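会社案内

ウィルタ(Wilta)は、ロボットハンド、小型アーム、手首まわりのカメラ、コントローラの比較試験を請け負う会社です。装置の製造や販売はしていません。お客様が導入を検討している機器を預かり、お客様のワークに近い条件で動かし、結果を数値と動画でお返しします。

事業の内容

依頼の多くは「候補が二つか三つあって決めきれない」という段階でいただきます。カタログの把持力やストロークを並べても、自社の部品がつかめるかどうかは分かりません。爪の厚みが数ミリ違うだけで隣の部品に当たることもありますし、カメラの取り付け位置によっては、肝心の瞬間に自分の指で視野がふさがれます。当社では、そうした差が出る作業を先に決めてから機器を載せ替えていきます。

扱っている項目は次のとおりです。

グリッパの比較
二指平行、三指、吸着、および爪先だけを交換した場合の比較。把持の成否、位置のずれ、ワークへの傷、周囲への接触を記録します。

アームの比較
手先の繰り返し精度のほか、狭い開口部に上から入るときの姿勢の余裕、ケーブルの取り回し、低速域での動きのなめらかさを見ます。

カメラとセンサーの比較
手首に付ける方式と、作業台の脇または上に固定する方式の両方に対応します。金属面の反射、影、近距離でのピントを確認します。

コントローラの比較
同じ軌道を同じアームに与えたときの遅れ、停止までの時間、力制御の立ち上がりを測ります。異なるメーカーの機器を組み合わせる場合の通信の確認も行います。

沿革

創業時は、産業用ロボットの据え付けを手伝う小さな事務所でした。据え付けの現場では、選定の段階で分かっていたはずの不具合に何度も出会いました。吸着パッドが穴の位置に当たる、爪が開ききらない、カメラの配線が第四軸に巻き付く、といったものです。現場で直すと日数がかかり、費用の負担をめぐって話が長引きます。選ぶ前に試す場所があればよいと考え、据え付けの仕事を減らしながら試験の仕事へ移りました。

最初の試験室は倉庫の一角で、作業台は一台だけでした。その台で初めて受けた仕事が、ネジの供給皿から一本ずつ取り出す作業の比較です。当時は記録の形式が定まっておらず、担当者ごとに「成功」の意味が違っていました。持ち上がれば成功とする者と、置き終わって初めて成功とする者がいて、集計をやり直すことになりました。この経験から、今は試験を始める前に判定の文章をお客様と取り交わしています。

その後、作業台を増やし、机上で組める小型アームを中心に設備を整えました。現在、試験に使えるグリッパは借用品を含めて17種類です。

分解作業の評価「スカヴィマリ」

近年もっとも時間をかけているのが、使用済み機器の分解を題材にした評価です。社内ではスカヴィマリ(Skavimari)という名前で進めています。組み立てと違い、分解では相手の状態がそろいません。ラッチが固いもの、ネジがなめているもの、ケーブルの束が前回と違う場所に寄っているものが順番に来ます。グリッパとカメラの差が出やすい題材です。

評価の対象にはデスクトップパソコンを選びました。筐体の中に硬い部品と柔らかい部品が混ざり、レバーやラッチの操作もあり、深さもあります。側面のパネルを外して横に寝かせ、上からアームを入れる形を標準としています。アルミの作業台の上に筐体と治具を並べ、治具は3Dプリンタで作ります。
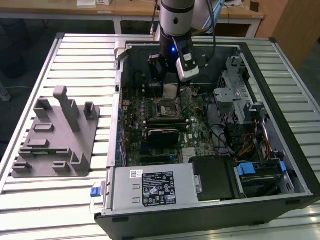

標準の作業は、メモリの取り外し、拡張カードの取り外し、電源コネクタの引き抜き、ドライブのラッチ解除の四つです。それぞれを同じ筐体、同じ照明で行い、グリッパだけを替えて比べます。次にグリッパを固定してカメラを替えます。二つを同時に替えることはしません。どちらの影響か分からなくなるためです。

これまでにスカヴィマリで行った把持の試行は3,000回を超えました。このうち、グリッパの比較に使ったものが2,000回で、残りはカメラの位置合わせと爪先形状の検討に使いました。

分かってきたことをいくつか書きます。いずれも当社の条件での結果で、他の環境でも同じになるとは限りません。

メモリの取り外しでは、最大把持力の大きさはほとんど結果に関係しませんでした。効いたのは爪先の幅です。幅の広い爪は隣のスロットに先に触れてしまい、位置を少しずらして入り直すことになります。爪先を細くすると入りやすくなりますが、斜めに引いたときにたわみます。現在は根元を太く、先だけを細くした爪を標準にしています。

ケーブルは、つかむ前の認識に時間がかかります。黒い線が黒い部品の前を通ると、固定カメラだけでは前後の判別を誤ることがありました。手首のカメラを併用すると改善しましたが、手先を近づけすぎるとピントが合わず、止める高さを決める作業が別に必要になりました。

ラッチの解除では、二指グリッパでつまむよりも、爪を閉じて一本の棒として押すほうが安定する場合がありました。つかむことを前提に選んだ機器でも、押す、引っかける、支えるといった使い方を最初から試験に入れておくと、後の手戻りが減ります。

アルミの台の反射は、思ったより厄介でした。天井の照明が筋になって映り込み、深度の値が抜けます。台に布を敷く方法も試しましたが、治具の固定がゆるくなるのでやめ、照明の角度を変えて対応しました。

試験の進め方

お問い合わせをいただいてから報告書をお渡しするまでの流れは、おおむね次のようになります。

まず、ワークと作業の内容を伺います。図面がなくても、現物か動画があれば始められます。秘密保持契約が必要な場合はこの段階で結びます。

次に、判定の文章を作ります。何をもって成功とするか、何回続けて失敗したら中止するか、人が手を貸した場合はどう数えるか、を書き出します。ここで一週間ほどかかることもありますが、省略はお受けしていません。

続いて予備試験を行います。少ない回数で全候補を動かし、明らかに合わないものがあればお知らせします。候補を入れ替えるならこの時点です。

本試験は、候補の順番を入れ替えながら進めます。午前に一つ目、午後に二つ目と固定してしまうと、室温や担当者の慣れが結果に混ざります。途中で爪先が摩耗した場合は交換し、交換した時点を記録に残します。

報告書には、成功率だけでなく、失敗の内訳と全試行の動画を付けます。失敗した回の動画のほうがよく見られているようで、再生しやすいように別のフォルダに分けてお渡ししています。

設備

試験室は本社の一階にあります。アルミフレームの作業台、小型の多関節アーム、固定カメラ用の支柱、照度計、力覚センサー、爪先加工用の3Dプリンタとフライス盤を備えています。治具は原則として社内で設計し、データは試験の終了後にお客様へお渡しします。

大型のワークには対応していません。作業台に載らないもの、一人で持ち上げられないもの、油や粉じんの出るものはお断りしています。食品を扱う試験も現在は行っていません。

協力先

爪先とパッドの材料については、プレヴサイド(Prevside)から試作品の提供を受けています。提供を受けた品を比較に含める場合は、その旨を報告書に明記し、試験費用は同社から受け取りません。

コントローラの通信試験では、デュプレシ(Du Plessis)の計測室と手順書を共有しています。同じ手順を二か所で行い、値が食い違ったときは双方の配線と時刻合わせを見直します。これまでの食い違いの多くは、機器そのものの差より時刻合わせの設定に原因がありました。

中立性について

当社は機器の販売手数料を受け取りません。特定のメーカーの代理店にもなっていません。結果がどの候補にも不利であった場合は、そのまま報告します。「どれも勧められない」という報告書を出したこともあります。

メーカーからの依頼で自社製品と他社製品を比べる場合は、試験条件を当社が決めることを契約の条件にしています。結果の一部だけを抜き出して広告に使うことはお断りしており、使用される場合は試行回数と条件を併記していただきます。

働き方

試験の担当者は、機械、電気、ソフトウェアのいずれかを専門とし、残りの二つも一通り触れるようにしています。アームを動かす人と結果を判定する人は分けています。自分で調整した爪には、どうしても甘くなるからです。

金曜日の午後は試験を入れず、治具の片付けと記録の点検に充てています。ネジ一本の行方が分からないまま週を越すと、翌週の筐体の条件が変わってしまいます。点検表は現在172項目あり、増えすぎたので見直しを進めているところです。

見学は随時受け付けていますが、お客様の機器が台に載っている日はご案内できる範囲が限られます。学校の授業や研修での見学も可能です。その場合は、実際にグリッパを交換し、同じ部品を二種類の爪でつかみ比べる時間を設けています。

よくいただくご相談

機器をまだ持っていない段階でも依頼できます。当社の手持ちにあるものはそれを使い、ないものは借用の手配をします。借用にかかる費用は実費でご請求します。

試験への立ち会いは可能です。遠方の場合は固定カメラの映像を共有し、画面越しに見ていただくこともできます。

試験中にワークが壊れることはあります。特に分解を含む試験では、コネクタやラッチの破損を避けられません。予備を含めた数をお送りください。壊れたものも捨てずに保管し、報告書と一緒にお返しします。

使用したプログラムは、お客様の作業に固有の部分に限ってお渡しします。判定や記録に使う当社共通の部分は含まれませんが、記録の形式は公開していますので、社内で追試をされる際にご利用ください。

お問い合わせ

お問い合わせフォームから、ワークの大きさと材質、候補の機器名、希望の時期をお知らせください。候補が決まっていない場合は空欄でかまいません。1月は設備の点検のため本試験を休みますが、ご相談と予備試験の打ち合わせは通常どおり受け付けています。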